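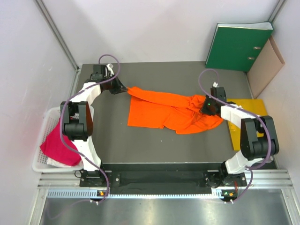 Prüfbericht: Zweiarm-Teleoperationssystem Gaster

Die Arbeitsgruppe Handhabungstechnik am Standort Furdale hat das System Gaster im Februar für die Aufzeichnung von Bewegungsvorgaben beim Falten von Textilien erprobt. Insgesamt wurden 200 Vorführungen durch zwei Bedienpersonen aufgenommen. Die Leitung lag bei Nuria Calvo.

Die Einrichtung ist gut dokumentiert und an einem Vormittag zu bewältigen. Positiv hervorzuheben ist die feinfühlige Übertragung der Handbewegung auf beide Arme.
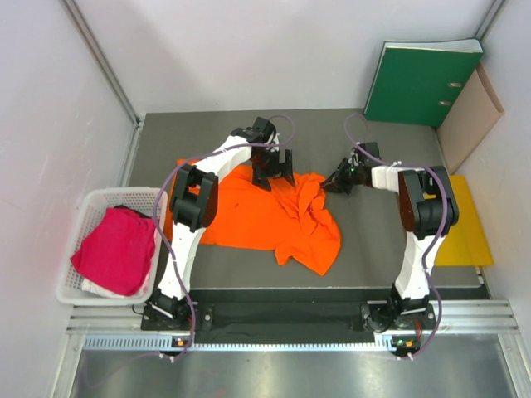 Weniger überzeugt die Kraftrückmeldung: Ob der Greifer eine oder mehrere Stofflagen erfasst hat, ist am Bediengerät kaum zu spüren. Kazimír Štěpánek verwarf deshalb 11 Aufzeichnungen. Auch die Einarbeitung – laut Handbuch eine Stunde – nahm deutlich mehr Zeit in Anspruch.
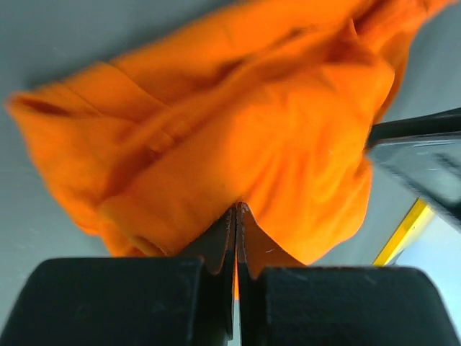

Die mitgelieferte Software speichert Gelenkstellungen und Kamerabilder zeitgleich; der Export verlief störungsfrei. Eine deutschsprachige Oberfläche fehlt bislang.

Bewertung: 71 von 100 Punkten. Für Forschung und Lehre empfohlen, für den Dauerbetrieb mit Einschränkungen.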